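Recording demonstrations in the simulator, part 2: the bin

If you followed part 1, you have Horkulness installed and a gripper that moves when you ask it to, or at least shortly afterward. Now we make it repeat itself until a policy learns something.

Load the bin task and switch to the wrist view. Drive the gripper over the bin with the jaws open and stop there before you hit record. Starting with the fingers already closed is a fine way to teach a model to punch things.
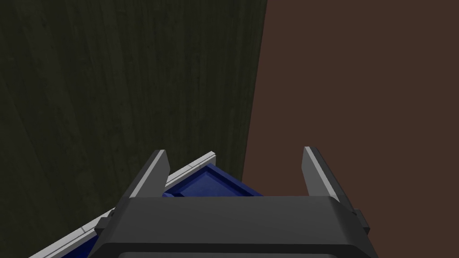 Wrist view in the simulator, jaws open, blue tray to the left.

Record one episode, save it, reset, and do it again. Vary the starting position a little each time. My first set had 1,000 episodes with the same start, and the policy I trained on it was brilliant from exactly one spot. Genalyn Catacutan threw the lot out and was very polite about it.

Keep your approach slow near the rim. The left finger gets there before you expect it to, especially when you come in from the right.

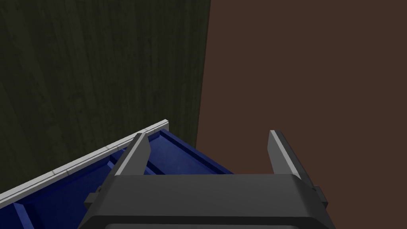
Save failed attempts in a separate folder and label them as failures. Khairul Goh once mixed 7 of them in with the good ones, and we spent most of August admiring a robot that let go of everything with great confidence.

When you have a decent batch, run the replay check and delete any episode that stutters. We kept 2,173. Training is in part 3, so leave the simulator settings alone until then.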